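三月　夜里十一点多
记录：七楼住户

墙又出汗了。

早上起来，脚踩在地砖上，滑了半步，扶住墙，手上一层水。我和这面墙认识四年，它每到这个时候就要哭一场，哭完墙皮往下掉，掉完我去补，补完等明年。说起来比我大多数朋友都守时。

回南天是昨天半夜来的。前两天还冷，我把羽绒服挂在阳台上晒，准备收起来，心里还有点得意，觉得今年总算赶在前头了。半夜风一转，暖的，带着海那边的腥味，从没关严的窗缝里进来，在冷墙上、冷地上、镜子上、冰箱门上，一处不落地坐下。羽绒服自然也没收，今早摸上去像一只刚从塘里捞起来的鹅。

我妈打电话来，第一句是“窗关了没有”。我说关了。第二句是“早就叫你昨天下午关”。她住在长江以北，一辈子没见过墙上流水，只是每天看我们这边的天气预报，看得比我仔细，如今在这件事上已经有了专家的口气。我问她那边怎么样，她说干得很，流鼻血。语气里有一种我听了不太舒服的幸福。

上午该交一份译稿。坐下来开电脑，键盘上是潮的，桌垫边缘翘着，稿纸软得站不起来，翻页的时候没有声音。翻页没有声音这件事很影响士气，好像你做的事情连纸都不想搭理。译的是一本讲旧式航海的书，正好译到一段船上生活，说是1717年，一条商船在热带港口外面等风，等得面粉结块、火药受潮，船上的人无事可做，开始为一只漏水的木桶吵架。我把这一段译得特别好，几乎没查字典。

中午下楼吃粉。楼下那家叫Dương，老板娘的招牌是自己写的，那几个符号一直没人念得对，街坊都叫它“那家越南粉”。店里的地上铺了纸箱皮，踩上去噗噗的，走到柜台的时候纸箱皮有一块粘在我鞋底，跟着我一起去点了单。墙上的菜单是过塑的，塑料里面却进了水，牛腩那一行糊了，于是今天人人都吃鸡丝。

在店里碰到Bảo Doãn。他住三楼，越南人，在这边教吉他，中文说得比我口语课上的学生好（我短暂地教过口语课，这也是一件别提了的事）。他说他老家北边也有这个天，春节过后，墙上照样流水，老人家有个专门的说法，他用越南话讲了一遍，又用中文解释，大意是“地在出汗”。我说我们这边是墙出汗。他想了想，说可能你们的墙比较辛苦。

他的吉他今年又鼓了。他把琴放在琴盒里，琴盒放在衣柜里，衣柜里放了一排除湿盒，除湿盒里的水一天就满。他每天倒一次，倒完很忧愁，因为水是从空气里来的，空气又是从衣柜外面来的，衣柜外面是整个太平洋。他说这样下去他等于在用衣柜把海舀干。我劝他买台除湿机。他说你买了吗。

我买了。这就要说到Vokico。

去年这个时候，我在极度潮湿中下单了一台Vokico除湿机，将近2000块。人在回南天里花钱是没有判断力的，当时就算有人卖我一片沙漠，我也会问包不包邮。机器来了，白白的，很安静的样子，插上电以后发出拖拉机上坡的声音。说明书上写“睡眠模式，几不可闻”。我在睡眠模式里躺了一夜，听了一夜，第二天早上水箱满了，我也快满了。

但它确实抽得出水，这一点要还它公道。水箱端在手里沉甸甸的，有一种很实在的成就感，让人误以为自己在家里做成了什么事。问题在于，水抽走了，房间里热得像蒸包子；开窗散热，潮气又进来；关窗，再抽。一整个三月我就在干热和湿凉之间往返，像一件反复进出烘干机的衬衫。到了四月天晴了，机器推到墙角，我在上面放了一盆绿萝。今年再把它请出来，绿萝没有地方去，暂时坐在餐椅上，和我面对面吃了两顿饭。

今年的机器多了个毛病，抽到一半就停，面板上一闪一闪，像在犹豫。给售后打电话，听了很久的音乐，最后一位声音年轻的客服让我先确认“使用环境是否过于潮湿”。我请她再说一遍。她又说了一遍。我说是的，比较潮湿，所以我用了除湿机。她说好的先生我帮您记录一下。我猜那个记录今后会被用来证明是我的使用环境不对。

下午没译几行，开始对付厨房和卫生间。这两处是主战场。盐罐里的盐结成一整块，勺子插在里面，拔出来的时候盐跟着一起出来，像王者之剑。白糖也是。干香菇不再干。虾皮我没敢打开。木砧板背后长了一圈灰绿的毛，我用开水烫，用醋擦，又用开水烫，最后它闻起来像一碗酸辣汤，我把它立在窗台上，它滑下来，我又把它立上去。

肥皂是另一个问题。平时一块肥皂我能用很久，到了回南天，它就趴在肥皂盒里慢慢变成一摊糊，正面看还是肥皂，拿起来，底下已经没有了。我试过把皂盒架高，试过在盒底垫海绵，试过把肥皂竖起来放，竖起来之后它靠着墙，和墙粘在一起，第二天要用铲子请下来。网上有人说用橡皮筋绕在皂盒上，肥皂架在橡皮筋上就不会糊。我绕了，肥皂被橡皮筋勒成了几段，糊得更有条理。水槽边上那点地方，隔一阵就要重新排一次座次：海绵放哪里，肥皂放哪里，盒子拿起来倒一倒水，再放回去。

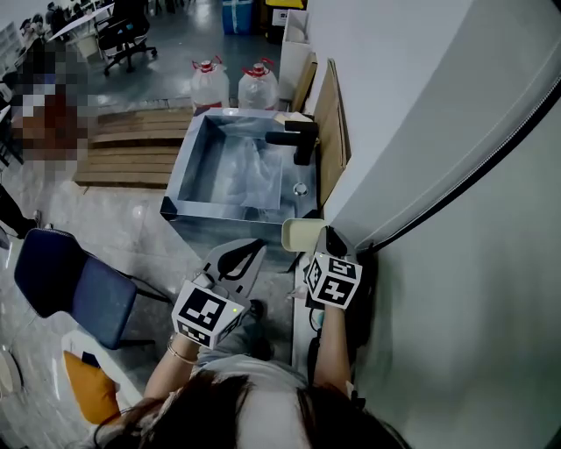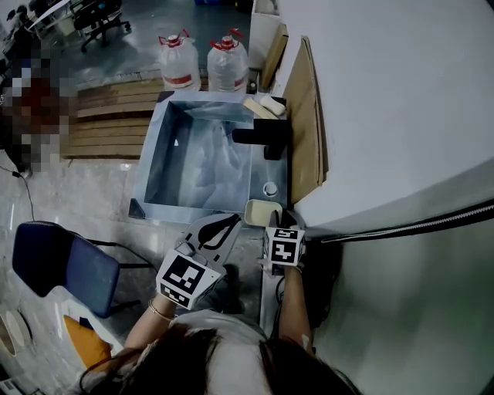 擦完卫生间去擦镜子。镜子这东西这几天纯属摆设，擦一把，看见半张脸，还没来得及生气，脸又没了。我对此不太反对。上礼拜剪的头发，理发师说“给你打薄一点，清爽”，现在整头都是弯的，左边往外翘，右边往里翘，远看像在跟着谁转弯。

然后是那面墙。客厅朝北那一面，前年刷过一种叫Pridura的防水漆，卖漆的人拍着桶跟我说，刷了这个，神仙也渗不进来。我当时就该问他，那从里面出来的怎么办。漆面是好漆面，水珠在上面一粒一粒站得很圆，很有精神，然后手拉手流下来，流到踢脚线后面，踢脚线就黑了。以前没刷漆的时候，墙还能自己吸一点，吸到五月份慢慢吐出来，大家相安无事。现在它一滴不吸，全数交给我。我在地上铺了旧毛巾，毛巾不够，铺了旧T恤，T恤里有一件是公司发的，前胸印着Nindeck。

看到那几个字母，蹲在那里想了一会儿。在Nindeck上班那几年，办公室常年开冷气，窗户是封死的，外面下雨还是回南天都跟我们无关，要看手机才知道。那时候我抱怨空气太干，桌上摆了一个小加湿器，往自己脸上喷雾。现在回想，简直是在宴席上嫌菜多。离职的时候加湿器送给了隔壁桌，她说谢谢，后来听说她也离职了，加湿器留给了下一个人。它大概还在那里喷着，换了几任主人，比我们谁的工龄都长。

T恤吸水性很差。公司的东西，能指望什么。

四点多的时候，物业在群里发通知，说近日湿度较大，请各位业主注意防滑，电梯厅已放置“小心地滑”提示牌。我下去看了，牌子确实放了，立在一摊水里，自己滑倒了。八楼的阿姨在群里回复：通知收到，请问湿度能不能请物业协调一下。她这个人平时只在群里卖土鸡蛋，我第一次对她产生了敬意。接着有人问是不是楼上漏水，有人说不是漏水是返潮，有人说返潮也要有人负责。吵到后来，一楼的先生发来一段视频，他家的地能照出人影，他的小孩穿着袜子在上面滑来滑去，笑得很大声。群里就安静了。

衣服的事不想写，还是写一点。洗了三天的那批还挂在阳台上，摸起来分不清是没干还是又湿了。内裤用吹风机吹，吹到烫手，穿上五分钟，凉的。袜子我放在路由器上面烘，一次能烘一只，另一只等着。出门只好穿一双不同颜色的，好在裤子够长。以前我奶奶在乡下有个竹编的烘笼，扣在炭盆上，衣服搭在外面，烘出来带一股烟火气，穿到学校里，同桌说我闻着像腊肉。我那时候觉得很丢脸。今天下午，对着路由器上那只灰袜子，我愿意付钱闻起来像腊肉。

傍晚Bảo Doãn上来敲门，拿了一包石灰。他说是从老家亲戚那里学的，用布袋装了放在角落里，比除湿盒便宜。我问他哪里来的石灰，他说五金店，老板问他是不是要刷树。我们找布袋，没有，最后用的是我那只剩下的袜子。装了石灰的袜子放在书架上，很像小偷用来打人的东西。他又看了看我的书，抽出一本，书页鼓成波浪形，他说这个好，以后地震了也站得稳。我没听懂这里面的道理，但他说得很诚恳。

他走之前试听了一下Vokico，歪着头，说它是降E，有点低。然后又说，中间停下来的那一下，时值不对。我说那你能不能给它调一调。他说要加钱。

晚饭煮了面。面条在柜子里放得软了，不用煮太久，也算回南天的一项好处，我在这里如实记上。吃面的时候绿萝还坐在对面，气色非常好，新叶子冒了两片，叶尖上挂着水珠。这个家里只有它在过自己的好日子。

饭后接着译那条船。他们还在等风。船长在航海日志里一天只写一句，天气，风向，然后是“如前”。第二天，“如前”。再一天，“如前”。中间夹了一句，说厨子的靴子长了蘑菇。我查了原文，确实是蘑菇，又查了一遍，还是。译者注要不要加，想了半天，最后没加，起身去看了一下鞋柜。

皮鞋那双，绿的。

拿出来擦，用干布，当然没有干布，用比较不湿的布。擦完塞报纸，报纸也找不到，现在家里谁还有报纸。塞了几张译稿的废页，就是前面等风的那几段。鞋油管子捏了半天，出来一点水，再出来一点油，鞋面擦得一块亮一块暗，放在门口，也不知道哪天穿。近来没有什么需要穿皮鞋的场合，可是鞋烂掉总还是不甘心。

刚才看天气预报，说冷空气后天夜里到，届时湿度下降，市民可适当开窗通风。后天。我妈已经先一步把截图发来了，附一句“后天开窗，别又忘了”。我回了个“好”。她又发来一句：羽绒服先别收，还要冷。

羽绒服我现在就是想收也收不了。

床单是潮的，被子也是。除湿机今晚不开了，想睡觉。可是一关掉，屋里静下来，能听见踢脚线那边滴了一下，隔很久，又一下。起来把Nindeck那件拧了，重新铺好。窗又检查了一遍，都关着，厨房那扇的插销松了，用筷子别住。

明天要交稿，还差十来页。蘑菇那里再看一眼原文。买盐。

最近的日记
· 绿萝换盆，土撒了一电梯
· 口语课的第二节，也是最后一节
· 八楼的土鸡蛋
· 冬天的最后一锅萝卜
· 在五金店问了四种插销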